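Children's clothes swap opens its doors again in May

Families who have been wondering what to do with that ever-growing heap of outgrown jumpers will be glad to hear that the Vidberg Hall clothes swap is coming back in May, and this time it will have the big room as well as the little one at the side, so there should be space to push a pram past without knocking over the coat rail.

The swap began in March 2025 in the side room, with trestle tables and a kettle, and Marjorie Staniforth, who set it up with her neighbour Tincuța Ene, admits she had baked for far fewer people than came. By the end of the afternoon 117 children had gone home with something to wear, and there were 200 pieces left over to be sorted, washed where they needed it and folded again.

The folding is a bigger job than you might think. Baby vests are quick, but little pullovers with ribbed cuffs and sewn-on bits and pieces seem to have a mind of their own, and Tincuța likes them all done her way, with the sleeves tucked in and any trimmings left showing so that small children can spot their favourites from the end of the table.
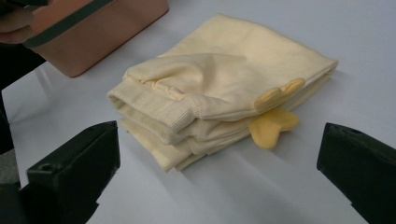
Do I have to bring something in order to take something home?
You are welcome to come empty-handed, and you can choose up to 4 items per child either way.

Clothes should be clean and fit for another child to wear, from newborn up to age ten. A small hole in a knee is fine if you pop it in the mending basket by the door, where Marjorie and her friends from the Thursday sewing table will see to it over a cup of tea (she is particularly fond of a good patch, and has been saving corduroy for years!). Shoes are very welcome too, as long as the pairs are tied together.

"I had a lady bring in a cardigan that all three of hers had worn, and she stood and held it for quite a while before she put it down," said Marjorie. "Then a young dad picked it up and she went straight over and told him how to wash it."

Bags can be dropped off at the hall on any weekday morning in the fortnight before the swap. Entry is 60p, with children free, and the money goes towards the heating.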